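### 4.2 Finding the seam by touch

Draft 22/05/2023, K. Onsri. Numbers in this section are final, wording isn't.

The wrist camera gets us close. It does not get us onto the seam. At the approach distance we use, the edge estimate is fine along the seam and poor in depth, and once the fingers come together near the board they hide a good part of what we want to see. So the last bit is done by touch. Approach with vision, stop short, switch controllers, let the fingertip do the rest.

The touch controller is simple. One finger leads, the others are held at fixed joint angles and take no part. The leading fingertip moves toward the board at constant low speed until the joint torque estimate crosses a threshold, backs off a little, then sweeps across the expected seam direction. A dip in the normal force counts as a candidate. Two candidates on neighboring sweeps that agree with the camera heading count as a hit. Anything else, start over from the stop point. We allow three restarts, then the trial is scored as a miss.

All trials in this section used the Rirkus hand on the gray board, same mounting as Section 3. Board pose was changed between blocks, never within one. The raised blocks stayed on the board for every trial, which makes the sweep harder than on a bare plate as the outer fingers can touch them before the leading one arrives at the seam. 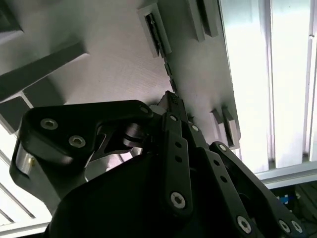 **Figure 4.** Wrist camera view, leading fingertip at the lower end of the diagonal seam. Textured pad visible near the tip.

Figure 4 also shows why we stopped trusting the camera at this range. The fingers converge close to the point of interest, and strong light on the frame at the right washes out that side. Masking the hand out (Weerakoon's first version) helped some with false edges but left too few seam pixels to fit a line reliably. We droped it.

Results. We ran 75 trials with vision plus touch and the same number with vision only, starting poses matched. Vision plus touch reached the seam in 61. Of the failures, most were early contacts: an outer finger hit a raised block, torque went up, controller took it for the board. The rest were sweeps that ran parallel to the seam and never crossed it. Vision only did clearly worse, see Table 2 for the split by board pose.

Time cost is real. The touch phase was capped at 900 control cycles per attempt, and a trial with every restart used can run past 3000 counting the back-off moves. A smarter sweep order would cut this. We tried a spiral, no gain, more block contacts.

Threshold choice matters more than we expected. Too low and friction in the finger joints sets it off in free air. Too high and the pad deforms before the contact is called, so the depth reading is off. The value used here was picked by hand on a seperate set of poses and kept for all blocks. Per-finger calibration is described in Section 5, along with the second hand (Brirneo), where the same threshold did not carry over.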